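Imprimir | Enviar por correo electrónico
Tiempo de lectura: 2 min
Compartido 13 veces | 4 comentarios

Zilis publica la versión 4 de Runow, su planificador de agarre para brazos robóticos

Vodetlow, jueves 29 de julio – La empresa de software Zilis ha publicado la versión 4 de Runow, su programa de planificación de agarre y movimiento para brazos con pinza paralela. La actualización está disponible para todos los clientes con contrato de mantenimiento y no exige cambios en el controlador del robot.

La novedad principal es el tratamiento de objetos irregulares. Las versiones anteriores partían de un modelo geométrico cerrado de cada pieza y daban resultados pobres con superficies rugosas o formas sin ejes claros. Runow 4 trabaja directamente sobre la nube de puntos, propone hasta 15 agarres candidatos y los ordena según la estabilidad prevista durante el levantamiento. El operador puede fijar un umbral mínimo, por debajo del cual el brazo no cierra la pinza y pide una nueva captura.

También cambia el simulador. Cada agarre puede ensayarse por separado, con el objeto suspendido y sin cargar el resto de la célula, lo que acorta la depuración de los parámetros de contacto. Los ensayos se guardan en un formato de texto que puede compararse entre versiones, y la misma configuración se exporta después al robot real.

«Nuestros clientes pasaban demasiado tiempo ajustando a mano la fricción y la fuerza de cierre», explica Urs Prantl, responsable de desarrollo de Zilis. «Ahora esos valores se ven y se modifican en un solo panel».

La integradora Koster ha probado el programa durante dos meses en su taller, con 13 familias de objetos. Según Hema Thampi, jefa de proyecto en Koster, la puesta en marcha de una familia nueva se hace ya casi por completo en simulación – quedan para el taller la calibración de la cámara y la comprobación final. 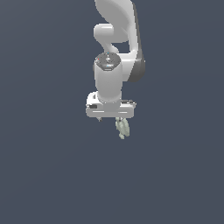
Para Kittipong Thongsuk, lo que falta por resolver es el material blando: el simulador calcula bien el contacto con cuerpos rígidos, pero todavía no reproduce cómo cede una pieza bajo la presión de los dedos, y pide que esa función tenga prioridad frente a nuevos formatos de exportación.

Zilis prevé incorporar un primer modelo de deformación en la actualización de octubre. Los usuarios de la versión 3 pueden importar sus proyectos con el asistente incluido en la instalación. Los scripts escritos para la versión 2 deberán adaptarse a la nueva interfaz de programación.

Contacto de prensa: Ruby-Lee Prendergast, Zilis

Imprimir | Enviar por correo electrónico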